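Tips for the bench: keeping a two-finger gripper in good order

Our small picking cell at Wosdale works on a table, with ordinary grocery packs and other light things. I look after it in the mornings and I write here what helps me. Most of it needs only a cloth, a hex key and a little patience.

Clean the fingers before you change anything in the program. When a bag begins to slip, people like to raise the force first, and then the next carton comes out with a dent. Wipe the inner faces with a damp cloth, let them dry, and try again with the old force.

Check the bolts at the base of the fingers every 4 weeks. I put a thin line of paint marker over each bolt head and onto the part beside it – if the line is broken, the bolt has moved. Tighten both sides in small steps, a bit left, a bit right, so the fingers stay square to each other.

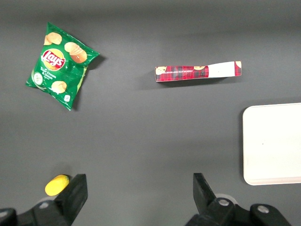
For testing after the work, do not use only one kind of object. A crisp packet is soft and changes its form, a flattened box is thin and lies close to the table, and a small smooth thing wants to roll away. I make 10 picks with each and write the result in the notebook. If only the flat things fail, the height is usually wrong, and I lower the arm by almost nothing and repeat.

Wipe the table also. Salt and crumbs from a torn packet go under the flat pieces and scratch the surface, and later the wrist camera finds edges where there are none. Do not use a shiny polish, the reflections are worse than the dust.

The cable at the wrist needs some slack. Turn the joint slowly to both ends by hand control and watch if the cable pulls. Ours was tied too short by the shop in Plevville and we lost 2 days on it.

Spare finger pads we keep in the drawer marked 515, together with the short hex key. Please put the key back there.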